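Home sphygmomanometer readings vs. clinic, 7 mmHg offset

Skadon_user
Posted Tuesday
Switched from an old wrist unit to a Stilach upper-arm cuff in July. Morning systolic at home averages 7 points below what the clinic gets. Diastolic is 81 in both places. Cuff size is correct per the printed range. Is this a calibration problem or something I should take to the doctor?
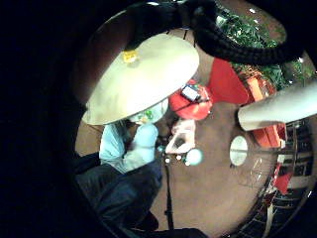 sevim_c
Posture first, device second. Bending forward or working with your arms low right before a reading will shift the number, and so will talking. If your morning looks like the person in the light blue shirt, arm bent forward and hands busy over the floor, stop and sit with your back supported for 5 minutes before you press the button. Feet flat, arm at heart level. Then compare again.

Skadon_user
I already sit for 5 minutes. Same chair, same arm, no coffee. The offset has not moved.

E. Yap
Then it is probably the ordinary clinic effect. Many people read higher in the office. I would not touch the device. Write down two readings each morning and two each evening for 7 days, drop the first day, average the rest.

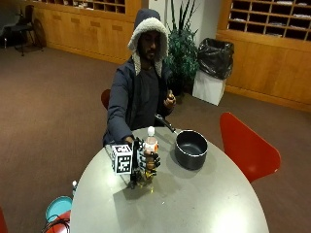
Dagný Bisgaard
I disagree with leaving the device alone. A cuff can be consistently wrong, and averaging will not show it. Take it to the clinic and have the nurse do alternating readings on the same arm – theirs, yours, theirs. Mine (a Rüegg) was off by more than the poster's and I had been logging it for months.

E. Yap
Fair. Both, then. The log is still needed, as one office visit tells you very little about mornings. 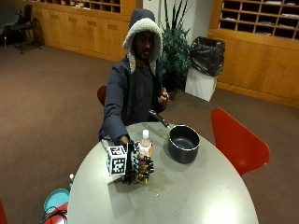 zkhattak
Nobody has asked about clothing or medication yet. Cuff goes on bare skin, and a sleeve rolled up tight above it is as bad as a sleeve under it. A heavy winter jacket like the navy one with the fleece-lined hood has to come off, including in a cold house. On medication: do you take your tablet before or after the morning reading?

Skadon_user
After. T-shirt, bare arm. I will book the side-by-side at the Gorkbridge clinic and bring the log.

sevim_c
Bring the cuff that came with it too, not a spare. The monitor and cuff should be checked as a pair.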